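Jummai Bako opened her paper shop, Zimano, on the hill side of Momudthorpe, between a dentist and a place that sells lamps. I came to see her at four in the afternoon, when the school children had already passed. She gave me tea in a glass and asked me to keep my coat on, as the heating was being repaired.

I wanted first to know why a person would open a paper shop at this time. She laughed and said that her bank had used the same words.

"I worked in insurance for many years, and I wrote letters all day," she told me. "They were terrible letters. We are sorry to inform you, we regret to inform you. In the evening I wrote to my aunt, by hand, and I noticed that I was a much nicer person in those letters. So I thought I would like to be near that kind of writing."

She started with 3000 sheets of writing paper, bought from a printer who was closing, and with 200 envelopes which did not fit them. This was her first mistake, and she speaks of it with some affection. The envelopes were too short by the width of a finger. She sold them in the end to a choir for its concert tickets.
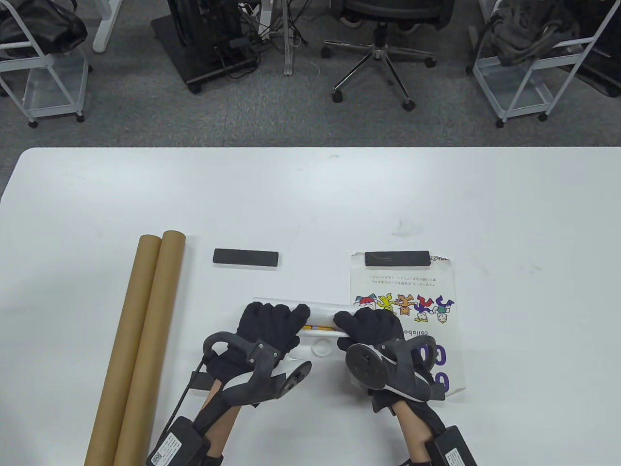 Black gloves and a roll of white paper at the edge of the table.

I asked who are the people who buy from her. I expected older customers, and she has them, but she says the most faithful are students. They come in May, when the examinations finish, and they want to write to friends who will move to other cities.

"They ask me how to begin," she said. "They know how to write a message, but a letter has this first line which scares them. I tell them to say where they are sitting. I am sitting in the kitchen. I am on the train. After that it goes by itself."

We spoke for a long time about ink, a subject on which I am not well informed. Jummai does not like ink that is too black. She prefers a brown one, and she let me try it on the back of a receipt. My handwriting looked worse than usual, but the brown was very pleasant, like weak coffee.

One evening in the month she keeps the shop open for a letter writing evening. The idea came from Liette Lapointe, a retired teacher who had complained that her own living room was too warm to write in. People bring a letter they owe to somebody. There is no music, and talking is allowed only at the kettle.

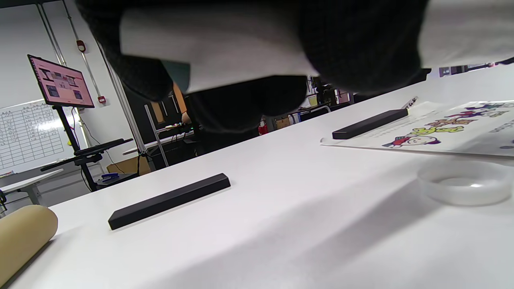
At the first evening three people came, and one of them was looking for the dentist. He stayed. He wrote two pages to his brother in Canada, and Jummai still does not know if he had a toothache.

I wondered if the evenings bring money. She shook her head. The money comes from the plain things, such as brown parcel paper, string and labels, and from wedding invitations in the warmer months. She finds wedding invitations difficult, because there are always two mothers.

"One mother wants gold and the other mother wants also gold, but a different gold," she said. "I keep both samples in a drawer and I show them only by daylight. In lamp light everybody agrees, and then they call me the next morning."

Before I left I asked if she still writes to her aunt. The aunt is now losing her sight, so the letters have become larger, with few words on each page, and they cost more to send. Jummai cuts the paper for them herself. She showed me the one she had begun that day. It started with the heating.

Words: Kirsten Pelletier

We use cookies to remember your settings. Accept | Read more
Contact | Copyright Prirel Magazine, all rights reserved | Back to top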